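We use cookies to improve your experience. By continuing to browse you agree to our cookie policy. Accept | Manage settings

Cleaning gadgets you already own (and the myths about them)

By Ctibor Jelínek | October

Every fall the same tips go around again, and every fall I try a few of them to see if they deserve it. Mostly they don't. I keep a box under the sink with the leftovers of these experiments, and there are 6 half-used bottles in it that I would not buy twice.

Start with vinegar. People put it on everything - windows, kettles, the dog's bowl, marble counters. It's good on kettles. On natural stone it's a mistake you only make once, because the dull spot stays. My aunt in Lestitz still swears her countertop "came that way." I have my doubts.

Baking soda and vinegar together is the other favorite. It fizzes, and the fizz is fun to watch, but once it stops you have slightly salty water. Use one or the other. For a greasy drain I'd sooner use dish soap, hot tap water and a bit of patience.
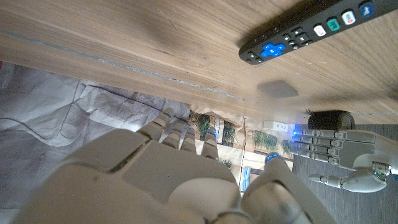 Living room tables get the worst advice of all. One popular tip says to rub a cut walnut over every scratch. I tried it on the old table we brought back from Murín and it hid two tiny scratches and did nothing for the deep one. Another says to spray polish once a week, which mostly builds up a film that grabs dust. A barely damp cloth, wiped along the grain and followed by a dry one, does more. And while you have the cloth out, do the remote as well, buttons and all, the blue arrow pad especially if yours has one. Take the batteries out first, put a little rubbing alcohol on the cloth and never straight on the remote. A dry toothbrush gets between the small black buttons better than any of the putty they sell for it.

About that putty: I bought a tub of Plirport cleaning gel after reading a page with 471 glowing comments under it. It picked up crumbs, I'll give it that. It also left a sticky bit in my keyboard that I dug out with a toothpick.

Dryer sheets on baseboards, supposed to repel dust? I did one wall of the hallway and left the other alone. After 6 weeks I could not tell you which was which, and neither could my wife, who was not told.

What I do keep using is boring. Old cotton T-shirts cut into squares, plain dish soap, a stiff brush. Wash the squares without fabric softener or they smear. Next month I'll get to oven racks and the trash bag trick, which I already don't believe.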